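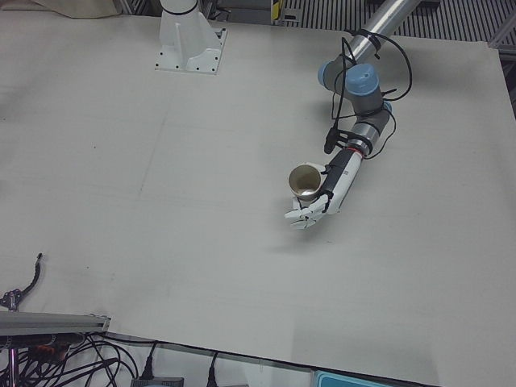
Just use two fingers for everything and spend the change on cable ties, was the advice from the fellow at Wavlow when I rang them, and I've been arguing with him in my head ever since. We have a pair of arms over one table at Villell, with a jointed hand on the left and a plain two-finger gripper on the right, and I'm meant to recommend one or the other before we order more. The work is light stuff, mostly paper cups and the odd bit of desk gear that needs shifting.

I do love the hand, I'll admit it (everyone who walks past wants a go!), but the quote for a second one came in at $2953, and it weighs 654 grams before you add a single cable. The gripper costs a good deal less and I had it going in an afternoon. What I can't work out is how to compare them fairly. Do I run the same cup through both and write down the drops? Do I count crushed rims as a fail? Has anybody here done this properly and lived to tell the tale?

Doğukan Ersoy
Mon 1 April
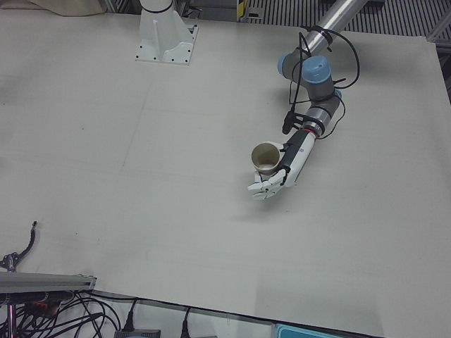 Kornél Kovács

A crushed rim should be a fail, yes, and I'd write it in its own column so you don't mix it up with the drops. We did a comparison like yours last December and lumped everything together as "bad", and then couldn't tell whether we had a force problem or an aiming problem. It took us ages to redo.

Start both tools from the same height and put the cup back on a pencil mark every time. Do a set with the cup standing and another with it on its side, because a cup lying down is a different job altogether, and I'd be surprised if the same tool came out on top in both. Keep the speed the same too, even if it feels painfully slow for the gripper. We used the Brestiter log sheet, but any spreadsheet with a notes column will do you fine.

Oh, and weigh the cable bundle along with the hand! Ours pulled on the wrist more than I'd have guessed.

Hordiienko_bench

get the gripper. hands are for trade shows. ours has been in a drawer for ages and I don't miss it

Doğukan Ersoy

Thanks so much, both of you (yes, even the drawer). I've taken Kornél's advice and set up a standing cup and a lying one, with separate columns for drops and dents, and it's already a much tidier business than what I was doing before.

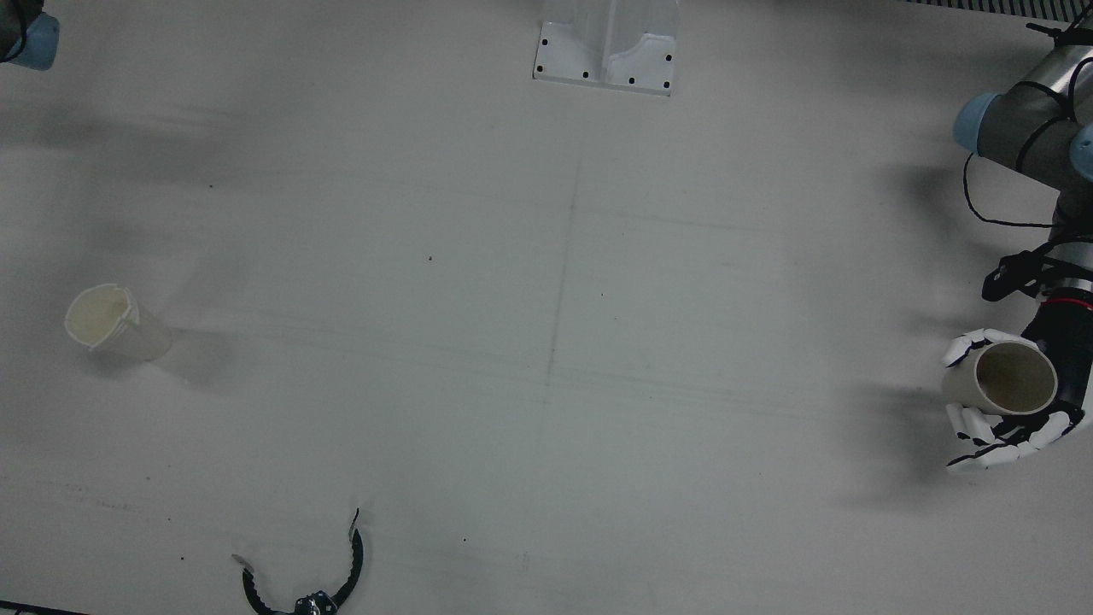 The other thing I've changed is how wide the jaws open before they come in. I had them set by eye, a little differently every time, which was hardly fair on the gripper. For the hand I've settled on one grasp with the fingers curled round the side of the cup, and I'm leaving it alone until the whole set is through, however tempting it is to fiddle.

After the cups I want to do something big and flat, as half our requests are for moving things around on a desk. I'd favour the back of a monitor.
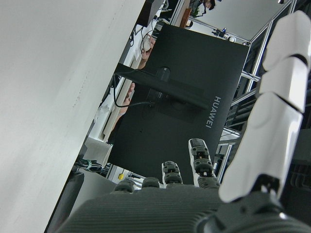 My worry there is the thumb. On a cup it has something round to close on, and with a wide flat panel I'd have to come at an edge, or go for the stand arm and mind the power cable. If anyone has a wrist camera setting they like for dark, matte surfaces I'd be very glad to hear it, as mine was tuned on pale cups over a white table and I expect I'll have to begin again with the exposure. I'll post the sheet when it's filled in.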